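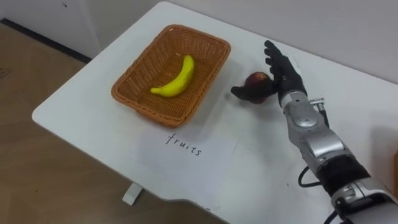 Wicker basket with the banana in it, red fruit alongside.

Journal > Household > Sorting and Labels

17th November
by Yurani Guzmán

Spent most of the day on the white table. The aim is modest: every loose item that ends up there should have one container, and the container should say in writing what goes in it. I've been putting this off since September, when the shelf unit from Astby went in and everything that didn't fit on it migrated to the nearest flat surface.

Fruit first. The basket is the shallow wicker one, rectangular, rolled rim. I like it for this. The sides flare a little and the weave lets air through the bottom, so whatever sits in it shouldn't sweat. Depth is the limitation. One layer of fruit is fine, two layers and the top ones roll.

The label is a sheet of white paper with "fruits" written on it in thin black ink, laid flat in front of the basket. Nhung Lưu thinks the pen is too thin to read from the doorway. She is probably right. I tried a thick marker on scrap this morning and it bled through, so the pen stays until I buy card. Lowercase, no underline. I'd like all the labels to match eventually.
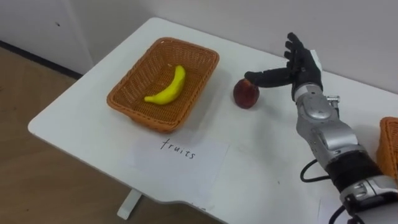 Position of the basket

Left half of the table, long side running more or less left to right, with the paper below the near rim. I considered putting the label inside the basket but it would be covered as soon as there was anything in there. Taping it to the rim is another option -- wicker doesn't hold tape well, and I'd have to peel it off to wash the thing.

Middle of the table stays clear in principle. It's the landing area: items get set down there and then go to their container.

Tape is the unsolved category. The clear packing roll gets used for parcels to Zerndale and for nothing else, yet it is always on this table. It is plainly not a fruit. It has a second basket and a second label now, but I haven't settled on the word. "Tools" is too broad, "tape" is too narrow for a whole box.
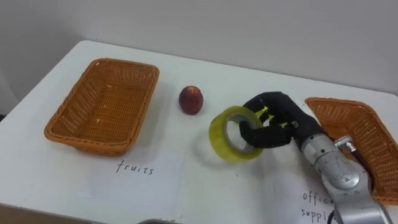

Basket empty, label in place, packing tape to the right.

Tomorrow: measure the drawer under the hall shelf and see whether the tape and the scissors fit side by side. Buy card, and a pen with a wider tip. Ask Nhung if she still wants the old tray.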